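Heline kit evaluation: progress report for June
Prepared by Manolis Kouris for the Parsa equipment fund

1. Purpose of this period's work

The fund is paying for a trial of the Heline two-arm tabletop kit, supplied by Reltell, before any decision to buy. This report covers the second half of the trial. Setup was finished in the first half and is not repeated here, except where it affected cost.

2. Cup handling

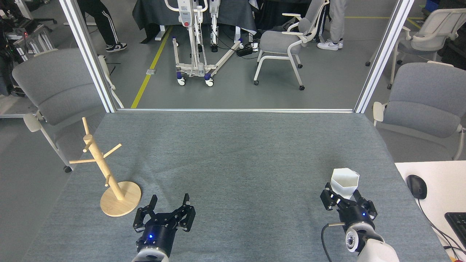 Cup handling is the main task we agreed on with the fund. The operator drives the arms to pick up a cup and bring it to a peg on a mug tree, and the software stores each attempt for later training. The white cup has six sides, and in the right gripper it is held with its open top facing up, which still leaves a turn to make before it can go on a peg. We logged 63 attempts this period and 31 ended with the cup on the stand. Most of the misses came at that turn. Reltell has sent a revised wrist setting — we have loaded it but not yet run enough attempts to report a change.

3. Items tested

The trial agreement lists these items under grippers and table setup:

Parallel grippers. Used for all attempts counted in section 2. Finger alignment was checked every morning and needed correcting on 2 days.

Three-finger gripper. The Robotiq unit opens wide enough for the larger objects on our list, but switching between gripper types means reloading the tool settings by hand. The Heline manual covers this in a single paragraph. We have asked Reltell for a proper procedure.
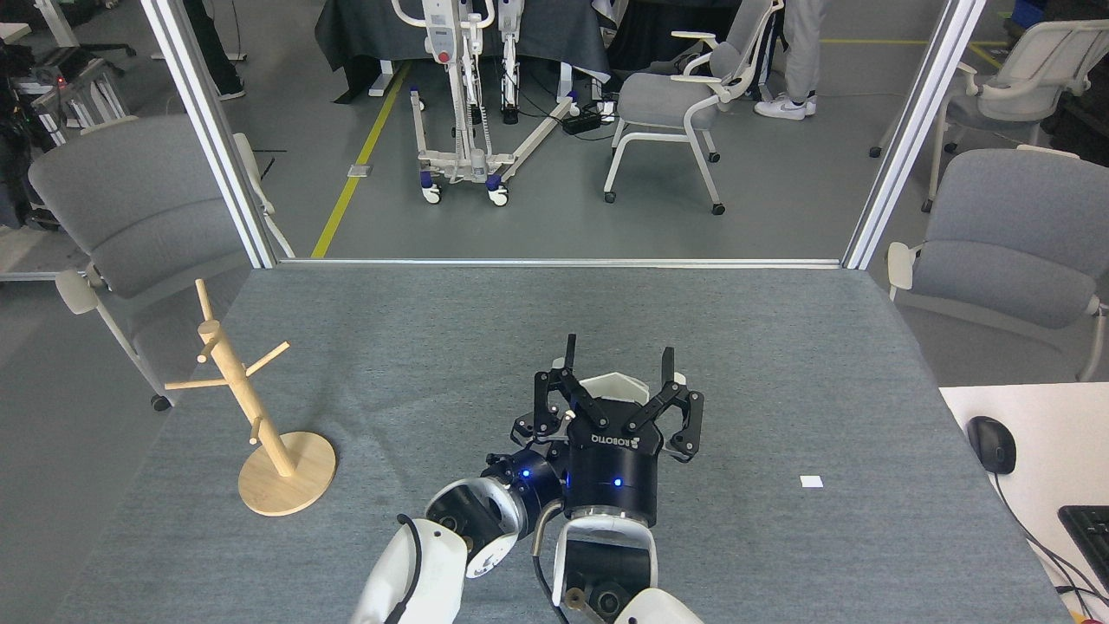 Felt table cover. It creases after repeated contact and has to be pulled flat between sessions. A stiffer cover is on order from Eren.

4. Support and reliability

The kit stopped with a communication fault 4 times. Three cleared on restart. The last one, on a Sunday session, needed a remote login from Reltell and cost us the afternoon. Their support desk answered within the hours stated in the agreement — we have no complaint there.

5. Reset between attempts

Both arms return to an open position before each new attempt, and the operator sets out the cup and the mug tree by hand. This takes longer than the attempt itself in many cases. We plan to mark fixed start positions on the cover once the new one arrives.

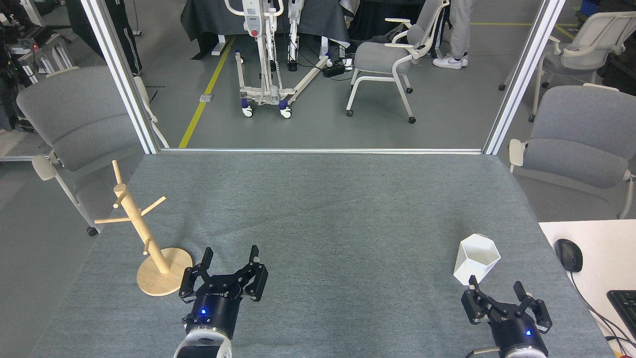

Parallel grippers open, with the cup and mug tree on the table.

6. Spending and next steps

Spending is within the approved amount. The only unplanned item is the Eren cover. Next period we will repeat the cup task with the revised wrist setting, write up the gripper change procedure and get a purchase quote from Reltell. A recommendation will follow with the final report.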